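README for the Muveren parts set

Hello, and thanks for downloading! I keep this file next to the folders so that I don't have to answer the same emails twice (I still do, but I live in hope). It covers what's in the set, how I've named things and a few grumbles about desktop towers.

What's in it

Muveren is a set of pictures and notes on taking old office desktops apart for spares. There are 380 pictures, 300 of them with a parts list written by me, usually with a mug of tea going cold beside the keyboard. The rest have only the folder name for now. I'll get to them, probably in September.

The folders go by stage:

bosberg - lid off, nothing else decided yet
kettunen - board and socket
hovar - drives, cages and carriers
odds - everything I couldn't place

Yes, the names are daft. They were shelf labels at first and they stuck.

How I list the parts

I go by what a person with a screwdriver would call a thing. So it's "power supply", "board", "socket", "memory slots", "drive cage", and I only write down what I can see once the side panel is away. If a processor is out, the list says "socket empty" and notes whether the metal bracket is up or down. Please look at that line before you use a picture for anything about sockets! An open bracket with bare pins under it is a very different thing from a closed one, and I mixed the two up in my first go at the lists.

Cables get their colours, because that's how most of us find them. Yellow and black from the power supply, orange and red for the bunch near the drives, and so on. I don't say what a cable does unless I've traced it.

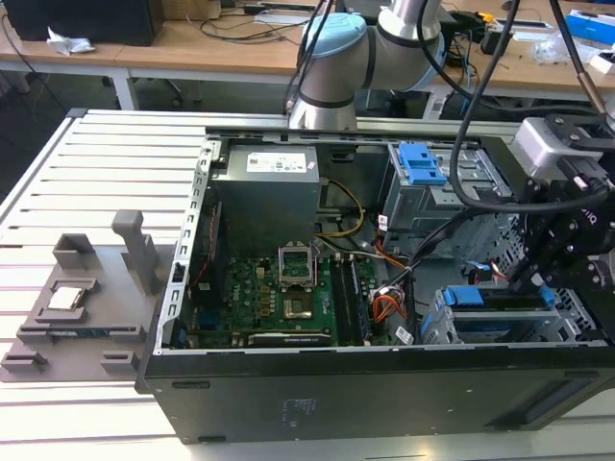 Vilja Lappalainen: Could you put the blue release tabs in the lists as separate parts? I keep a drawer of them, they're the first thing to snap on these cases, and at the moment I have to hunt through every "drive cage" line to find them.

Fair point, and done as of version 2. Tabs and latches now have their own line, with the colour. I've left the carriers under "drives", as I think of a carrier and its drive as one lump until somebody pulls them apart.

Things that will annoy you

Small print on labels is mostly too small to read. I've put "label, unread" where I gave up, so please don't guess a model number and send it to me as a fix.

Which way round is "left"? I always mean left as you look at the picture, with the tower on its side. Anyone used to working with the case standing up will swear at me for a day or two.

Over 10 of the lists still say "bay" where they should say "cage". I know. It's the same word in my head.
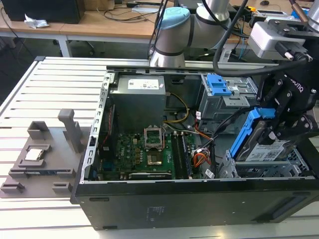
Folder hovar: hard drive in its blue carrier, on the way out of the lower cage.

Using it

Use it for whatever you like, teaching included, and keep this file with the folders if you pass them on. Corrections are very welcome; give me the folder and the line you'd change and I'll sort it out of an evening.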